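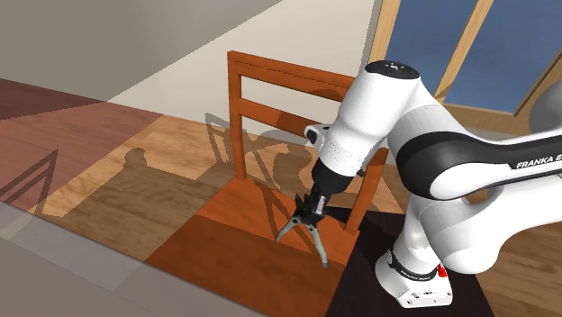 Ganden Wood Wax, 100 ml tin

I've been selling this wax out of my little shop for ages, and it's still the thing I reach for first when a tired old piece of furniture comes through the door (and they do keep coming!). It's a soft paste from Wetham, mostly beeswax with a bit of carnauba, and it smells like a hardware store in the best possible way.

You don't need much. I get a whole dining chair out of a couple of teaspoons, legs and all, and one tin usually sees me through a set of four with some left over for the bread board I keep meaning to fix. Rub it on with a lint-free cloth, go with the grain, leave it 22 minutes or so while you make coffee, then buff like crazy. Two thin coats beat one thick one every time – I learned that on my mother's sideboard and I'm still hearing about it.

Colors: Clear, Honey, Stidau Brown. Honey is the one that warms up pine and beech. Stidau Brown is darker than the lid makes it look, so try it underneath first.

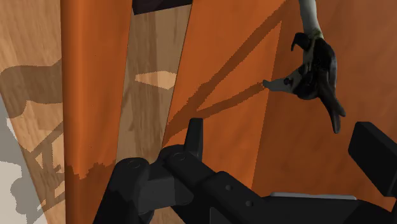
Shop Catalog, Vol. 13, p. 32

Price is $22 a tin, cloth not included. The cloths are on the next page with the Fan brushes, which I love for spindles and carved bits where your fingers won't go.

Please don't put it on floors, it gets slippery! And it won't stick to fresh varnish, so sand lightly before you start.

Clear was out of stock all February but it's back now. Last updated 5/1/19.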